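Look Up! What Holds a Big Room Together
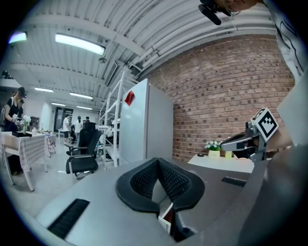 Why do some big rooms have a wavy metal ceiling?
A thin sheet of metal bends easily when it is flat. If the sheet is pressed into waves, called corrugations, it becomes much stiffer and can stretch further between its supports without sagging.

You may have seen corrugated sheets on a garden shed, a water tank or the roof of a farmhouse. They are used inside buildings as well. In many workshops, schools and laboratories the ceiling is left uncovered, so you can see the parts that in most houses are hidden behind plasterboard.

Try it with paper
You need 2 sheets of plain paper, two stacks of books the same height and a handful of coins.

Put the stacks of books a little way apart. Lay one sheet of paper across the gap like a bridge. Put a coin in the middle. The paper will sag and probably fall in.

Now fold the other sheet backwards and forwards like a fan. Make each fold as wide as your finger. Open it out a little and lay it across the same gap, with the folds running from one stack to the other. Add coins one at a time.

Ferdinand Trummer's class at Unotden Primary School tried this in September. Their best folded sheet held 15 coins. The flat sheet dropped the first one. Turn your folded sheet sideways, so that the folds run along the gap and not across it, and see what changes.

Beams
Corrugated sheets can't do all the work. They rest on beams, which are long, strong bars that carry the weight across to the walls or to columns. The ceiling in the picture has white beams crossing it.

Many beams in large buildings are steel. If you could cut through a steel beam and look at the end, you would often see the shape of a capital letter I. Most of the metal is at the top and the bottom, where the beam is squashed and stretched the most when it carries a load. The middle part can be thinner, and this saves steel.

Other beams are made of timber or concrete. Concrete beams usually have steel bars inside them. Concrete is very good at being squashed and poor at being stretched, and the steel takes care of the stretching.

Pipes
A bundle of white pipes runs along the top of the brick wall. Pipes up high are out of the way of people, doors and furniture.

You can't tell what a pipe carries just by seeing that it is white. In a building like this one a pipe might carry water for sinks, water for fire sprinklers, or compressed air for tools. Some pipes have no liquid or gas in them at all. They are called conduits, and they protect electrical wires.

Builders often put labels or coloured bands on pipes so that the next person who has to fix something knows which is which. Corrado Santoro was a plumber in Zurnton for many years. He used to walk the whole length of a pipe before touching it, from one end of the building to the other, with a torch and a notebook. "If you don't know where it goes, leave it alone," he told his apprentices.

Why not put all the pipes inside the walls? Some builders do. It looks tidier, but if there is a leak somebody has to make a hole to find it. A pipe in the open can be checked from a ladder.

Lights
Big rooms need a lot of light, and it has to be spread out. One very bright lamp in the middle would leave the corners dim and make dark shadows on the desks. Several long or rectangular lights, spaced apart, fill in one another's shadows.

Rectangular ceiling lights like the ones in the picture are often fluorescent. A fluorescent tube is made of glass and has a small amount of mercury vapour inside. When electricity passes through the vapour it gives off ultraviolet light, which our eyes can't see. The inside of the tube has a white coating. The coating soaks up the ultraviolet light and glows with light we can see.

Old tubes should never go in the kitchen bin. Mercury is poisonous, so tubes are taken to a collection point where they can be recycled. Many buildings are changing over to LED lights, which contain no mercury and use less electricity.

A white ceiling helps the lights do their job. White paint reflects most of the light that hits it and sends it back down into the room. A black ceiling would soak most of it up.

Brick
The wall in the picture is red brick. Bricks are made from clay that is shaped and then baked in a very hot oven called a kiln. Clay with a lot of iron in it turns red when it is fired. Clay with more lime in it often comes out yellow or cream.

Look at a brick wall near your home and find the upright joints, where the end of one brick meets the next. In most walls they don't line up from one row to the row above. Each brick sits across the joint below it. This is called bonding, and it ties the wall together. If all the joints were in straight lines from top to bottom, the wall would crack along them more easily.

Brick walls can last for more than 100 years if water is kept out of them. The mortar between the bricks usually wears away first. It can be scraped out and replaced while the bricks stay where they are. That job is known as repointing.

Words to know
Beam: a long bar that carries weight across a gap.
Conduit: a pipe or tube that protects wires.
Corrugated: shaped into waves or ridges.
Kiln: a very hot oven for baking clay.
Mortar: the paste that sets hard between bricks.

Things to do
Look up in your school hall, library or sports centre. Draw the ceiling as if you were lying on your back. Put in the beams and the lights. If there are pipes, see how far you can follow them before they go through a wall.

Make a rubbing of a brick with paper and a crayon. Ask first if it isn't your wall.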